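4.2 Collecting approach data at the freezer

We were excited to find how much of a household fetching task is decided before anything is grasped. The Patudstead set holds 519 episodes, all recorded from the wrist view, and the policy we call Modise is trained on nothing else. Each episode begins low, with the fingers near floor height, so that the arm has to find the freezer from whatever part of it happens to be in view. The penguin artwork on the front panel proved a wonderful landmark, and the attention maps return to it again and again (Figure 3a). 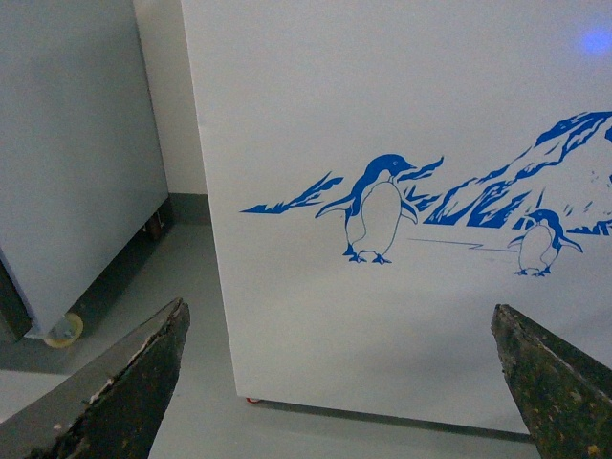 Why start so low, when a higher pose would show the lid at once? Low starts force the policy to learn a search motion, and policies trained only on high starts stalled whenever the lid was out of view.

From the low pose the arm climbs until the rim and the glass lid come into sight. We split this climb into 3 stages (search, rise, align) for analysis only; the network never receives the stage labels. The align stage is the hardest. Clear glass gives weak depth cues, and the wire basket behind it can pull the predicted target down into the cabinet. The blue rim helps a great deal here, as its color stands out well against the white body and the pale wall. Figure 3b shows a raised view with both the rim and the curved lid visible, the two cues that the align stage depends on.
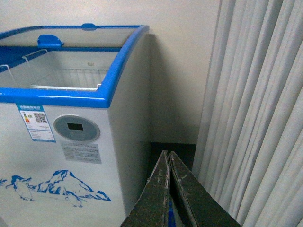 Jong-dae Yoon, reading an early draft, objected that a rim with such strong color makes the problem too easy, and asked what would be left of the result on an all-white model. It is a fair point, and we took it up with pleasure. We retrained with the color channels removed for 3,000 steps, using the same episodes and the same split. Align-stage success dropped in 50 held-out trials, yet the search stage hardly changed, which suggests to us that the shape of the artwork matters more than its color during search. The gray-scale policy also made slower, wider sweeps before settling, a behavior we had never seen in the color version and would love to study further.

The last part of the evaluation concerns packages at very close range. With a carton this near the lens, printed text goes soft and the outline of the package is lost, so the Indel encoder must rely on broad patches of color and large lettering (Figure 3c).

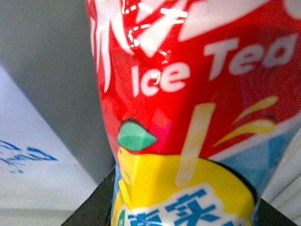 4.3 Training details

All policies share the Indel encoder, frozen for the first half of training and then tuned at a lower rate. Nam-gil Kwak wrote the data loader, which draws equally from the search, rise and align stages in every batch. Crops and small brightness shifts were applied to all frames. We left out mirror flips, as they reverse the lettering on packages and hurt close-range recognition in our first runs.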